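29th August

Second day on the hand-held pair. Firmware on both Enard controllers is now 3127, which fixed the dropped packets we had all through July. Logging runs at 300 Hz on the left and right channels, clocks synced at startup.

Morning: jaw travel calibration. The left unit reads 7 counts high at full close, the right is clean. Entered an offset and left it at that. Zuzana Bednárik wants the encoder swapped, but Holroyd quotes three weeks for parts and the error is repeatable.

Compared against the older Sukier pair before lunch. The Sukier jaws close faster and slip more on soft items. Grip force curve on the new ones is flatter near contact, so sponge pickups should need less correction. Cables are worse. They pull on the wrist when I turn the hand inward, and the drift in yaw may come from that. Tried holding the cable along the forearm, some improvement.

Afternoon: marker tracking over the white board. Started each run with both grippers resting near the front edge, tray and sponge further back on the right.

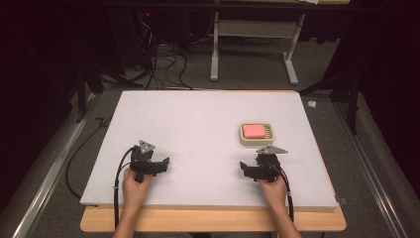

Tracking loss still shows up when the wrists roll past a certain angle, more often on the right. Amber Marsden thinks the marker plates should be tilted. I would try a lower exposure first, one change at a time. Stopped at run 207. Files copied to the Prindilside server, left offset written in the header.

Tomorrow: exposure sweep, then the cable again.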